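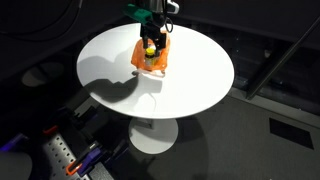 Stonar playtest build, notes, 6 Jul 2025

Second full evening on the Flullside map and I'm so happy with it! The new capture mode finally feels like a match with a front line that moves, where in February it was eight people circling the same bridge (fun for one round, dreary by the third).

Respawn timer first. I dropped the penalty for the losing side and the comeback rate jumped straight away. Final scores in the last round were 2,423 to 2,245, easily the closest we've had, and both teams were yelling on voice chat by the end.

Svenja Diekmann rewrote the turret code over the week and it's a beauty. Turrets now track at the same speed for host and client, so no more getting flattened by something that's facing the other way on your own screen. She also got the server tick cost down, which leaves room for the weather pass I keep going on about.

Still broken:
- Ehlers walker gets stuck on the kerb outside the depot. Jumping clears it, crouching doesn't.
- Ammo crate gives 339 rounds when the HUD says 200. Looks like the old pickup value is added on top.
- Plarkbridge skybox loads in the wrong colour on low settings.
- Defence bonus pays out twice if you change class inside the zone.

Crate fix is mine, walker goes to Svenja. Want to try night lighting on Flullside next, with the searchlights on, before we touch any more balance numbers. Server logs are in the usual folder, round four is the one worth reading.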